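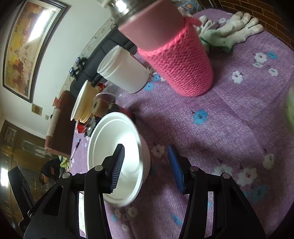 2 min read · 311 views

The Flowered Tablecloth, the White Bowls and Everything Else: A Table Gallery from Prultby

I have never believed in the well-set table. Magazines show one every May, with a jug of something and linen that has evidently never met a child, and I would like to know where those people put their pens. At our place in Prultby the pen is on the cloth with the dishes.

So this gallery is about an ordinary table and the stuff that collects on it. The previous one, on the hall closet at Sokville, drew 35 comments, most of them telling me to buy baskets. I did not buy baskets.

The thermos in its knitted cover
Coral pink, with a little loop of yarn at the top and a steel cap poking out. I was told a knitted sleeve keeps tea hot until evening. I have my doubts, having drunk the tea. It does make the thing easy to find in a crowded bag, and I'll grant it that much.

The bowls, stacked
White plastic, wide rims, one inside the other. They are sold as a convenience, and for the first ten minutes of any lunch they are one. Then you try to get a single bowl off the stack and two come along with it. Daly, the discount place out by the bus depot, claims its own version "separates with ease." I've been through 3 packs and would call that optimistic.

The work gloves
White knit with green cuffs, back behind the thermos. There's a school of thought that says gloves belong in the shed. The shed at Prultby is where gloves go to be eaten by mice, so I remain unpersuaded.

The clear cup
On its side. Light plastic cups do this if you so much as open a window, and I've stopped standing them up until there is something to pour.

The cloth
White and blue flowers on a purple ground that looks more like lilac in some lights. The packet said "crease resistant." Look at the long creases running toward the near edge and decide for yourself.

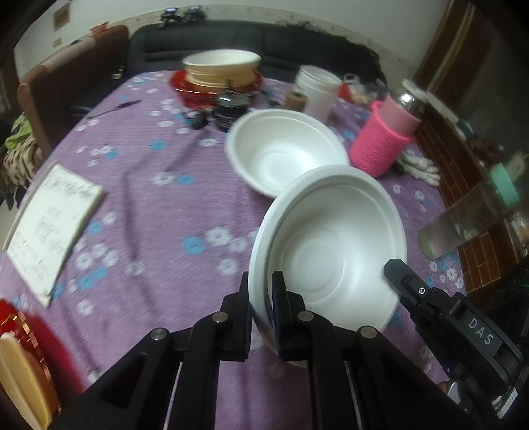 I did try ironing it once, on a Sunday, and got a flatter cloth for the length of one breakfast. The Clindum housekeeping newsletter recommends a damp towel and a weight overnight, which sounds to me like a way of having two wet cloths. If anyone has had it work on a print like this, write in, but say what the fabric was.

People also ask whether it's worth washing disposable bowls. I do it, and I'm not convinced it saves much once you count the hot water. They scratch, and they never quite lose tomato.

Next up is the kitchen drawer, if I can get it open.

Filed under: Tables, Household. Total words on this site about tablecloths so far: 1,126.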